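Questions fréquentes : les robots savent-ils déjà faire le ménage ?

Vous êtes nombreux à nous écrire après chaque article sur les robots domestiques. Les questions se ressemblent, nos réponses aussi, alors autant les réunir sur une page. Commençons par le sol.

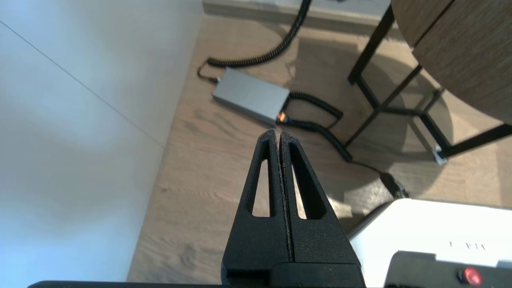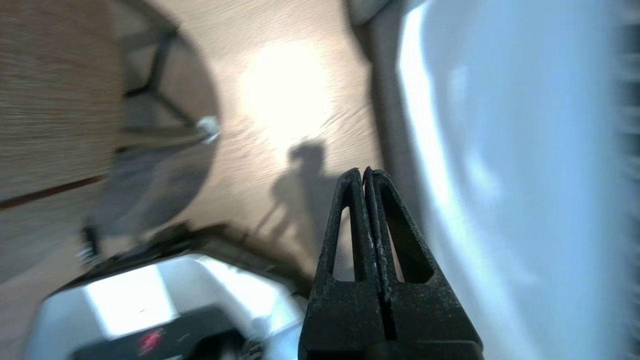 Deux doigts noirs, un plancher clair, du mobilier à côté.
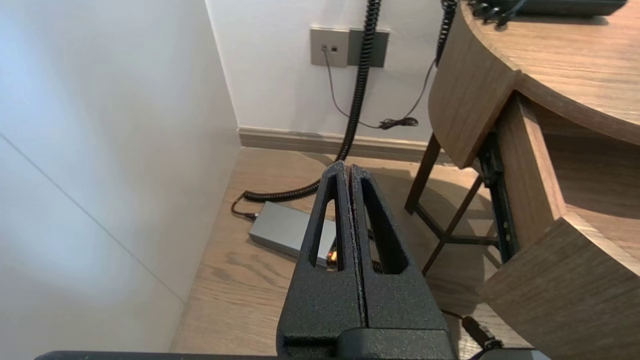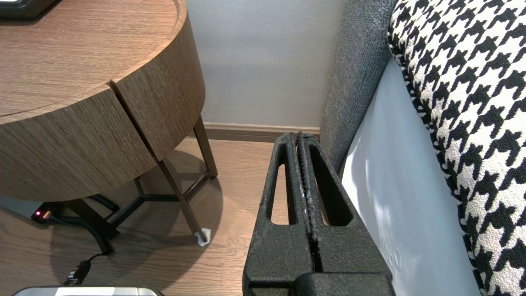 Rulbridge — Cahier Maison et atelier — n° 81, p. 18

Un robot peut-il ranger une pièce tout seul ?
Pas une pièce quelconque. Ramasser un objet rigide, posé bien en vue sur une surface dégagée, oui, cela se fait. Mais une pièce habitée, c'est un câble spiralé qui passe sous une table ronde, un pied métallique au milieu du chemin, un fauteuil contre lequel on manœuvre mal. Chaque fois qu'un fabricant nous annonce « le rangement complet », nous demandons à voir le dessous des meubles.

Pourquoi les câbles posent-ils autant de problèmes ?
Un câble n'a pas de forme fixe. On tire un bout, l'autre bouge, et parfois le boîtier auquel il est branché suit. Un enfant comprend cela très vite. Pour une machine, il faut décider où pincer, combien tirer et quand s'arrêter. Ajoutez un voyant allumé, signe qu'il ne faudrait peut-être pas débrancher, et la tâche demande un jugement qu'aucune fiche technique ne promet par écrit.

Une pince à deux doigts suffit-elle ?
Pour beaucoup de gestes, oui. Elle est simple et se remplace facilement. Pour enrouler un cordon, défaire un nœud ou glisser une fiche derrière un meuble, nous restons réservés. Essayez vous-même avec le pouce et l'index d'une seule main, dans des gants de cuisine.

Et les vidéos où tout marche ?
Regardez si elles sont accélérées, si le plan est coupé et combien d'essais sont annoncés. La démonstration de Wernora que l'on nous cite sans cesse dure 5 minutes, et l'objet est toujours posé au même endroit. Nous avons demandé les essais ratés. Pas de réponse à ce jour.

En atelier, c'est mieux ?
Oui, nettement, à condition que l'atelier s'adapte. Chez Aasen, les bacs sont calés, l'éclairage ne change pas et personne ne laisse traîner une rallonge dans la zone de travail. La machine fait bien ce qu'on lui donne. Pour le balayage sous les établis et le rangement des câbles en fin de poste, ce sont encore des salariés qui s'en chargent, et le directeur ne prévoit pas de changement.

Jendwood annonce 1,000 heures de fonctionnement sans intervention. Faut-il y croire ?
Nous reprenons le chiffre tel qu'il figure dans leur brochure. Celle-ci ne dit pas ce que faisait la machine pendant ce temps, ni ce qui compte comme une intervention. Remettre un objet tombé à sa place, est-ce intervenir ? Tant que ce point n'est pas précisé, le chiffre ne nous apprend pas grand-chose.

Dois-je attendre avant d'acheter un aspirateur robot ?
Non, c'est un autre sujet. Un aspirateur robot roule et aspire, il ne saisit rien. Relevez les cordons avant de le lancer.

Quand mettrez-vous cette page à jour ?
En novembre, après notre prochaine série de visites. Si une machine range sous nos yeux un coin de salon qu'elle n'a jamais vu, rallonge comprise, nous l'écrirons ici.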